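Break Room Countertop Appliances, Monthly Check
Site: Nurkero, Unit 5
Month: October

1. Cord and plug free of cuts or scorching: OK
Comment: Cord had been pinched behind the microwave. Moved it.

2. Outlet cover tight, no power strip in use: OK

3. Crumb trays emptied: NO
Comment: 2 trays, both full. Emptied during the check. Second month in a row.

4. Levers move freely and return to the up position: OK
Comment: Tested each one unplugged, then with bread.

5. Browning knobs turn and stay where set: OK
Comment: Stiff at the low end. Still usable.

6. Slots clear, nothing stuck inside: OK

7. Boxes, dishes and paper kept back from the toaster: NO
Comment: Cereal boxes get left right behind it and plates get pushed up against the front. Move them before switching on.

Toaster, with plate and bowl in front; toaster and cereal box
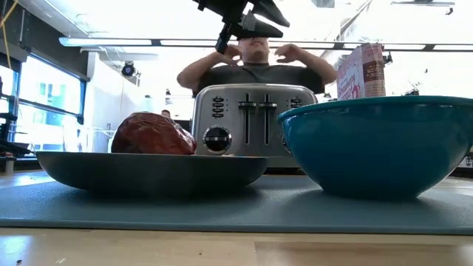
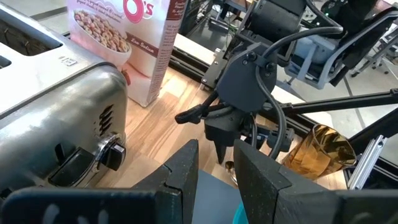
8. Appliance tag readable: OK
Comment: Tag 357 is starting to peel. New one ordered from Trondex.

9. Unplugged at end of day: NO
Comment: Found plugged in at 7 a.m. Put the reminder card back up over the outlet.

Items 3, 7 and 9 to be looked at again next month. If item 3 fails again, add it to the closing list.

Asadi Facility Services | Form 87 | Contact the front office | Back to top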